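Blog > Around the House > Hats and Scarves

So I finally did something about the hats.

If you've been reading for a while you'll know we have a hat problem in this family. They live on the banister, on the radiator, in the car, and at least one spent most of last winter inside a rain boot (don't ask, I was so mad when I found it). Every October I promise myself we'll have a system before the first cold morning, and every October I'm standing in the hallway at 7 a.m. with one kid wearing his cousin's earmuffs!

My first idea was hooks. I put up a row of them by the back door and they lasted until somebody hung a wet beach towel and a full backpack on the same one – goodbye hook, hello chunk of drywall. Then I tried a bin, and a bin is fine until the hat you want is at the bottom of it. Everything comes out on the floor and stays there until bedtime.

Then I was poking through the clearance shelves at Grendard on Saturday, looking for curtain rings, and found wire hat stands. You know the kind, from the front window of a store, a loop for the hat and a ring for the foot with a bit of wire holding the two together. They had a whole stack and I came home with 2. I love the color, sort of a tan going on orange, and they weigh next to nothing. My husband asked if we were opening a shop.

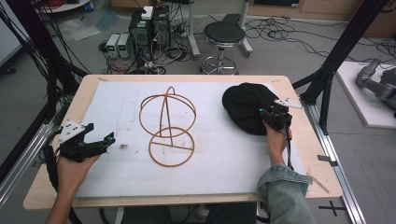
Reinhold Baumgart left a comment on my hallway post to say that a knit hat should never go on a stand while it's damp, it will dry in the shape of the wire and you'll be wearing a hat with corners. Lay it flat on a towel overnight first, he says, and only then put it up. Thank you, Reinhold! I'd have gotten that wrong for sure.

A black beanie is a funny thing to put on a stand, by the way. A felt hat just sits there looking pleased with itself, but a beanie slumps. What works for me is opening it up with both hands first, pulling it down over the loop a little further than seems right, and then folding the cuff back up. If you skip the cuff it slides around to one side and looks like it's had a long day.

The stands are going on the shelf above the shoes, next to the blue Retthorpe bowl where the keys are supposed to go. I'll report back in a few weeks. Next up is gloves, and I'm already tired.

Contact | Copyright Hats and Scarves, all rights reserved | Back to top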